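Matilde Cordeiro
23 de setembro de 2021

Traduzo rótulos. Champôs, detergentes, tira-nódoas, uma vez comida para furões. Perguntam-me muito ao jantar se isso é mesmo um trabalho, e como hoje estou à espera de uma resposta de um cliente desde as nove, vai fio.

Primeira coisa: o rótulo chega-me quase sempre numa folha de cálculo. Coluna A inglês, coluna B alemão, coluna C vazia, sou eu. Não há fotografia do produto. Já traduzi "press gently until click" sem saber se era uma tampa, um doseador ou um gato.

Segunda: há limite de caracteres por célula. O inglês tem "Shake well" e o limite é 10, portanto o português tem direito a 10. "Agitar bem", 10. Fiquei feliz uma tarde inteira, o que diz bastante sobre a minha vida.

Com "Keep out of reach of children" já não há milagres. Também não se pode cortar, é texto obrigatório. Manter fora do alcance de algumas crianças não passa na revisão.

O ficheiro desta semana tem 3835 caracteres em português. O espaço no rótulo, segundo a Grelteteck, é "o mesmo da versão anterior". A versão anterior era só em inglês.

Perguntei se podiam aumentar o rótulo. O Henrique Figueiredo, da parte gráfica, respondeu que podiam diminuir a letra. O Henrique responde isto desde que o conheço. Um dia entrega-me um ponto final e diz que está lá tudo.

Para quem gosta de dor: a mesma embalagem serve Portugal, Espanha, Itália e às vezes a Grécia. Os gregos ficam sempre com o melhor canto. Ainda não percebi como negoceiam.

A versão espanhola é da Yesenia Carrillo, que trabalha depressa e bem e me manda mensagens às onze da noite só com a palavra "enjuague". Percebo perfeitamente o que quer dizer. Enxaguar é um verbo com que ninguém devia estar sozinho a essa hora.

(Enxaguar conjuga-se com acento: enxágua ou enxagua, conforme quem fala. Há quem tenha deixado de me falar por causa disto. Eu uso "passar por água" sempre que o limite deixa, e nunca deixa.)

Depois há o marketing. O produto novo chama-se Prata. Não é prateado, não contém prata, não é para pratas. Pedi que pusessem "não indicado para pratas" no verso e disseram-me que era negativo.

O slogan em inglês era "Feel the fresh". Enviei 2 propostas. Voltaram com "Sinta o fresco". Expliquei que parece uma casa com correntes de ar. Aprovado.

73 mensagens nesse assunto de email. Na última, alguém da Listier que eu nunca tinha visto pergunta se "fresco" leva acento.

O meu primeiro chefe nisto, o Florêncio Bettencourt, tinha uma gaveta cheia de rótulos arrancados, todos com gralhas. O preferido dele mandava "aplicar o produto em cima da mãe húmida". Mostrava aquilo aos estagiários no primeiro dia, sem dizer nada, e voltava para a secretária.

Em dezembro passado saiu um meu com "evitar o contacto com os olhos" duas vezes seguidas. Ninguém reclamou. Prefiro acreditar que pareceu ênfase.

Leitores de rótulos que conheço pessoalmente: a minha tia, que lê tudo antes de comprar e depois compra o mais barato, e o Shih-chieh Chang, meu vizinho, que aprendeu português em parte assim. Fala lindamente. Continua a dizer "conservar em local seco" quando se despede no inverno.

Resposta do cliente, entretanto. Querem acrescentar uma frase de 61 caracteres sobre reciclagem. No mesmo espaço. "Confiamos em ti para encaixar!"

Encaminhei ao Henrique. Adivinhem.
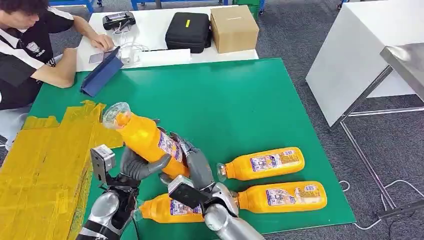 O que me custa é que o espaço quase sempre existe, só que não é para nós. A parte de cima fica para a cor, que é da marca e não se toca, e o texto vai todo morar na cave. É ver esta garrafa: laranja vivo e liso em cima, à larga, e o rótulo branco e roxo lá para baixo, com a letrinha miúda a dividir a casa com uns desenhos cor de laranja, não fosse alguém esquecer-se da cor. Eu punha as instruções todas naquele laranja de cima. Já propus coisa parecida uma vez e disseram-me que ia "roubar respiração". Vou tirar os artigos definidos à frase da reciclagem e logo se vê.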